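Household Clutter and Self-Reported Storage Habits in Three Residential Districts
Student project report, submitted September 15, 2018

1. Background

Municipal waste figures for Gruvholm show a yearly peak in bulky and mixed household waste after December. The usual explanation is gift packaging. This project tested a narrower question: whether households that store small items in reused containers discard less during the peak than households that buy storage products.

Three districts were compared. Rerkow is mostly older apartment blocks with cellar compartments. Wolde has row houses with attics. Mudow was built more recently and has little shared storage — most units have one built-in closet and nothing else.

2. Method

A paper questionnaire was delivered to 1,250 addresses. It asked for the number of residents, the floor area, the type of storage available, and what the household did with empty boxes, jars and tins. Respondents could also agree to a home visit, and 51 did so. Each visit covered one room chosen by the resident, normally the living room.

Items on open surfaces were sorted into three classes: items in daily use, items kept in a container, and loose items. Textiles in use as covers were excluded. Handmade objects caused the most disagreement between coders. They were first coded as decoration, then moved to the loose class unless the resident had given them a fixed place.

Tabletops were coded separately from shelves. 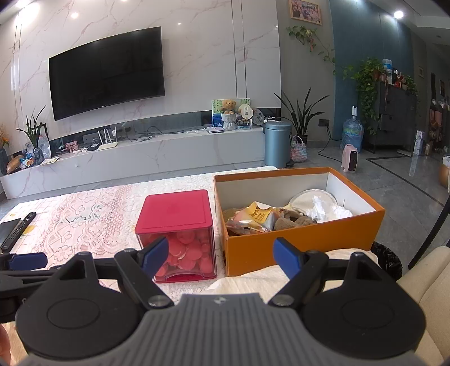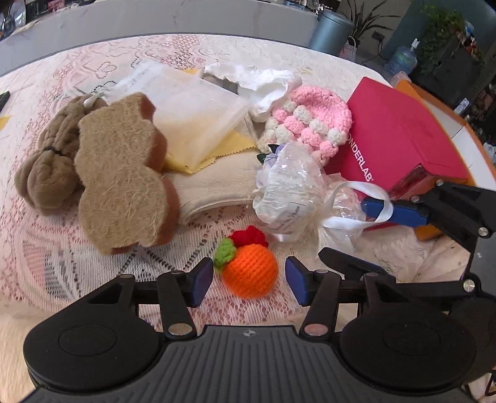

Lace-covered tabletop, living room.

A shoebox with its original lid removed was coded as a reused container regardless of contents. Clear boxes with a fitted lid were coded as purchased unless the resident stated otherwise. This rule probably overstates the purchased share, as several residents mentioned sweet boxes and game boxes that had been given a second use.

3. Results

Reused containers were most common in Rerkow and least common in Mudow. The difference remained after floor area was taken into account. Household size had a weaker effect than expected. In Wolde, attic storage seemed to replace containers altogether: residents moved items upstairs unsorted and did not report discarding them.

No clear link was found between container type and the amount discarded after December. Households with purchased storage reported slightly more discarded packaging, but the answers relied on memory and the coding of "packaging" varied.

4. Limitations

Residents who accepted a visit were likely tidier than average, or at least more willing to be seen. The visits were spread over several weeks, and the later ones used a revised coding sheet. Earlier sheets were recoded from notes, which were incomplete for Mudow. A repeat study should weigh the discarded material directly and fix the coding rules for handmade objects before the first visit.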